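Folding cloth (household)

A folding cloth, also wiping cloth or in some regions just "blue", is a plain piece of soft fabric kept for housework and put away folded between uses. 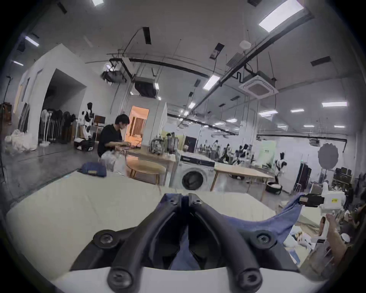
It is usualy square or close to it, hemmed on all sides, in one color. Blue is common in laundry rooms and workshops, white in kitchens. Not to be confused with the tea towel (longer, often printed) or the duster.

Contents
Name
Folding
Washing
Storage
In print
See also

Name
Older household lists say "rag" for anything cut from worn clothes and "cloth" for anything bought. The split has mostly gone. In Putthorpe the word "foldover" is still heard, for a cloth doubled once and hung on a rail.

Folding
Done alone or by two people. Alone: lay it on a table, smooth from the middle out, corners to corners, then in half again. Larger pieces go faster with 2 people, one at each end, cloth pulled tight between them and then brought together. A light pull takes out most of the creases. Too hard a pull and the hem goes wavy, mostly on cheap knits.

The quarter fold gives 4 layers and is the standard one. The third fold is narrower and suits shallow drawers. Rolling – common in camper vans and boats – saves space but leaves the edges curled.

A flat surface wider than the open cloth is all the equipment needed. Rooms where the washing machine and a long table share the space are handy for this, and the same table tends to get used for bags, caps, mending and whatever else is waiting for a shelf.

Washing
Cotton takes a hot wash. Microfiber is washed cooler and without softener, which coats the fibers so they stop picking up water. Dark blue cloths bleed color in the first washes and are kept apart from whites. Line drying leaves them stiffer, a shake before folding helps.

Storage
Flat in a stack, fold facing out, so one can be taken without pulling the rest over. Or upright in a box. Damp cloths are hung up first; put away damp they smell within a day or so.

In print
Corina Haslinger's Cloth and Cupboard (Heritano, 351 pages) has a chapter on wiping cloths, and seperate drawings for left-handed folding. Vinzenz Camenzind covers the same ground more briefly in his booklet for the Sallau household school, first run 1000 copies, reprinted in July with a new cover. The two disagree on ironing. Haslinger irons, Camenzind doesn't.

See also
Dishcloth
Laundry room
Linen closet
Tea towel

Last edited 15/12/2023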